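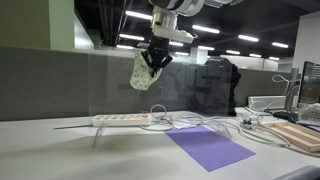

Search the site
Enter keyword
Go

Filed under: Home & Laundry, Questions

Fabric softener and dryer products: your questions

Do I need fabric softener at all?
Probably less than the label wants you to think. Softener leaves a coating on the fibers. On a cotton shirt you may like the feel. On towels it cuts down how much water they soak up, and I'd skip it.

Does vinegar do the same job?
People swear by it. I tried half a cup in the rinse for all of May and couldn't tell the pillowcases apart – neither could my sister, who was sure she would. Never mix it with bleach.

Are the Rerkano dryer balls worth it?
The box promises "up to" 50 percent less drying time. "Up to" covers zero. My towels took 2 minutes less, and I wouldn't bet on that happening twice.

What about scent beads?
Perfume you pay for by the capful. They don't clean anything.

Flustby says its sheets are "plant-based." Is that good?
It tells you where some of the ingredients started out. It says nothing about whether they bother your skin. Ask for the full list – I did, and got a coupon.

Can I use softener on kids' pajamas?
Check the care tag. Many flame-resistant ones say no, and that's one label I do believe.

Comments (3)

Callum Pearce
Vinegar got the smell out of my gym stuff. Explain that.

Valentyna Chornovol
Callum, did you also wash it hotter? I quit softener years ago and the towels are fine, a bit scratchy.

grendham_mom
Bought the balls. Dog has them now.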